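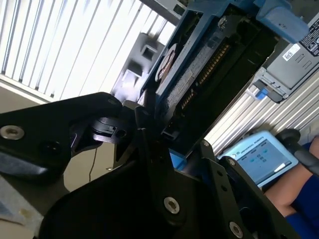
Clearing a protective stop while the gripper is holding a drive

A protective stop in the middle of a drive swap is the most common fault on the Veton cell, and the one that does the most damage when it is cleared in a hurry. The arm stops, the brakes go on, and the fingers stay where they were. If the stop comes between the chassis and the tray, you have a hard drive in its caddy held at an angle between the two fingers, with the edge connector exposed and only finger pressure keeping it there. One person should have the pendant in hand from this point on and keep it until the job is finished. A second person can look at the drive and call out what they see, but does not touch the pendant.

This page covers recovery from that position. It does not cover a stop with the caddy still partly in the bay. For that, use the Drikmont bay release sheet, because pulling at an angle will bend the rails.

Before you start

You need the pendant, a wrist strap, an antistatic tray and the long flat screwdriver from the cell drawer. Clip the strap on before you reach in. Take off rings and watches.

Do not press the emergency stop just to be safe if the arm is already in a protective stop and no one is in danger. On our cell the gripper gets its power through the tool connector, and an emergency stop cuts it. The fingers are supposed to hold without power. In May one of them didn't, and a drive with 2,106 hours on it fell onto the extrusion and was scrapped. If someone is in danger, press it and forget the drive.

Step 1. Read the message

Write down the fault code and the joint it names before you clear anything. The log keeps it, but the log on this controller is slow to search and people forget to go back. If the message names the wrist, suspect the cable. If it names the base or shoulder, the arm most likely pushed against something.

Step 2. Look at the grip

Check that both fingers are flat on the caddy and that it hasn't slid toward one end. Check the finger screws too. A loose one lets the plate tip, and the caddy will rotate as soon as the arm moves. If anything looks loose, go straight to step 4 and take the drive out by hand.

Step 3. Back the arm away

Enable the stop reset and wait for the pendant to allow it. Set the speed slider to 2 percent. Switch to the tool frame and jog straight back from the chassis, away from the bays, until you can get a hand under the drive. Do not use the Home button. Home takes the shortest joint path, and from most positions over the chassis that path goes through the top corner of it.

Step 4. Take the drive

Put your hand under the caddy and support the weight. Hold it by the sides and keep your fingers off the contacts. Say "holding" out loud. The pendant operator then opens the gripper from the Bravdale toolbar, in manual, and says "open." Lower the drive into the tray. Tag it and keep it out of the good stack until it has been tested.

Step 5. Check the cable

Follow the gripper cable from the connector back to the first clip. It should have enough slack for a full wrist turn and no more. A hanging loop will catch on the bracket. Re-clip it, then turn the wrist slowly both ways by jogging.

Step 6. Restart

Load the Lorente test program with no drive in the cell and run one full cycle at low speed. Then check the force limit. It should read 99 N. We found it at 300 after an update, and the arm had been pressing caddies hard enough to crack the latches before it stopped.

If the same code comes back on the first real swap, lock the cell out and call Esperanza Casado on the maintenance line. Don't clear it a second time.

Last changed August 31, 2022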